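4.2 Lunch, recess and the long middle of the day

When we first sat down to plan this study we thought, as I suppose most people would, that the classroom would be where the interesting things happened. Our interview guide was built around lessons: writing, cutting and gluing, turning pages, raising a hand to answer. The families were patient with us and answered everything we asked, and then, once the recorder was off and the coffee was poured, they started talking about lunch. By the second month we had given in and rewritten the guide, and the present section draws mostly on what they told us after that.

The four schools that took part all serve small communities, the smallest of them a village of 1,252 people outside Brurnthorpe, where the children with limb differences had been known to everyone in the building since they were toddlers. Teachers there were proud of this familiarity, and rightly so. Still, being known is one thing and having someone to sit with is another, and several parents drew that line for us without being asked.

Eating came up first in nearly every home. A child who eats with her feet at the kitchen table may do it quite happily among cousins and then refuse to do it in a cafeteria full of older pupils. One mother told us that her daughter had gone most of the fall on dry crackers and an apple, foods she could manage quickly with her chin and shoulder, and that it took a chance remark from a classmate before any adult found out. Others described aides who were kind and attentive but sat so close, and talked so steadily, that the other children drifted to the next table. (We heard this often enough that we went back and asked the aides themselves, who were, to their great credit, very open with us.)

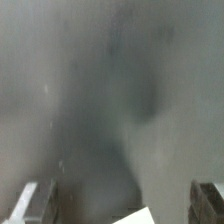

Seating turned out to matter more than equipment in the accounts we collected, and this held for the children who used prostheses as well as for those who did not. Two of the schools had moved to fixed lunch groups before we arrived, for reasons to do with noise, and the parents in those schools spoke about the middle of the day with noticeably less worry. We would not want to make too much of a difference that nobody had set out to produce, and our numbers are far too small to test it, but it did lead us to ask about seating in every later interview.

Recess was a more mixed picture. Younger children were generally swept up in whatever was going on, and running games asked little of anyone's hands. The trouble began in the third and fourth grades, when play sorted itself into ball games and climbing on one side and standing around talking on the other. Some of the children were perfectly content to talk. Others had invented ways in: keeping score, taking every throw-in with a kick, or refereeing, which one boy did with such severity that his friends finally voted him into goal.

The written comments gave us a second way of looking at all this. Parents, aides and teachers returned 186 comment sheets in all, some of them only a line long and some running over onto the back, and Mustonen's coding scheme was used to sort them, with two of us reading each sheet separately and then talking through the places where we had parted ways. Comments about lunch and recess were long, specific and full of names. Comments about lessons were shorter, and many simply said that things were fine.

Figure 3. White robot arm over a black tabletop, with a green wall behind.
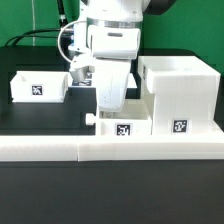 Urho Lahtinen, reading a draft of this section, objected that we had been too easy on the schools. In his view a child who referees has been given a job in place of a turn, and he asked us to say whether any of the children had been asked what they would have liked to play. It was a fair question. We had asked the older ones, but only in passing, and their answers were brief: swings, mostly, and soccer with the rules left alone. We have added the question to the guide for the follow-up visits.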